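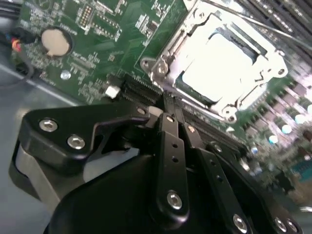 Green board, lever on CPU socket does not go down easily

Tesby
I am putting together an old desktop for my daughter. The lever at the socket goes half of the way and then it needs much force. I am afraid to bend something. Is this normal?

Mikuš
Some force is normal with a metal bracket like this. First open it again and look if the processor lies flat — the 2 small notches must match the socket. Do not touch the pins. If it sits flat, press the lever slowly until it goes under its hook.

Loleo
Mine was also hard. Change the coin battery too, I paid 50 cents for one.

Planmont
Please don't push if the processor can rock even a little. I ruined a board this way in July.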